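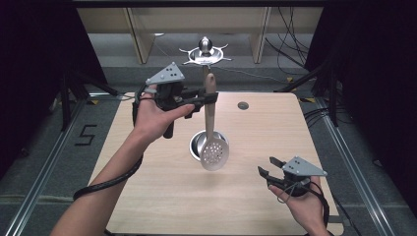

*Slotted spoon with a wooden handle and a white head*

## Wooden handles gone furry – rescue or replace?

**drawer_of_shame** · Nov 23, 2020 · Kitchen & Laundry

I've got a mob of utensils with wooden handles, mostly from the Gimamano homewares place before it shut. They were smooth in August. Now they feel like a cat's tongue, and one has gone the grey of old fence palings.

Yes, they've been through the dishwasher. I live with other adults and have given up on the signs.

What I'd like to know:

- can I sand them without making it worse?
- which oil? I have olive, and a 200 mL bottle of Clamel timber oil that came with a chopping board. It says food safe in very small letters.
- is there any point if they're only going back in the dishwasher?

I'm not keen to spend more on fixing a spoon than the spoon cost. The Clamel was free, so that's the colour of my budget.

---

**plane_and_simple** (224 posts)

Sand them, by all means. The fur is raised grain: the timber swells in the wash, the fibres stand up, and then they dry that way.

Wipe the handle with a damp cloth first and let it dry fully, overnight if you can stand the suspense. Then go along the grain with fine paper, never across it. Do that twice and it'll stay smooth much longer, as you've already raised whatever was going to rise. Wrap the paper around the handle and pull it toward you, or you'll sand flats into it and end up with something like a pencil.

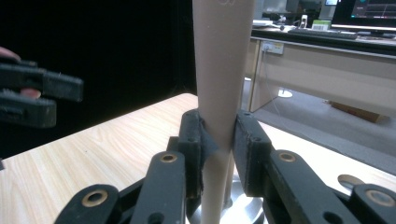 Go easier where a handle gets thin, since that's the bit that snaps when somebody takes on a tub of hard ice cream. If there's a crack you can catch a fingernail in, bin it. Glue won't hold up in the sink and you'll only be back here in a month, asking about glue.

Leave the olive oil for dinner. It never sets and in time it smells like the back of a chip shop. The Clamel should do if the label says food safe. Thin coat, wait, wipe off everything that's still sitting on top, then do it again the next day. Grey usually comes off with the sanding, unless it's gone right through.

---

**Stimero_Dave_not**

just buy the Stimero ones, all silicone, dishwasher safe. mine are fine. they do melt a bit if you leave one on the hotplate but so would you

---

**lint_trap**

Agree with most of the long one, but lay any oily rags flat outside to dry before they go in the bin. Some timber oils heat up as they cure and a scrunched rag can catch fire, which is a lot of drama for a spoon.

As for the dishwasher – hide them. Mine live in a vase on top of the fridge on Nkosi Street and have been hand washed ever since, mainly by me. Re-oil when they look thirsty.

---

**drawer_of_shame**

Did three last night with the damp cloth business first. Much better. The grey one is still grey, but it's a smooth grey. Vase has been requisitioned.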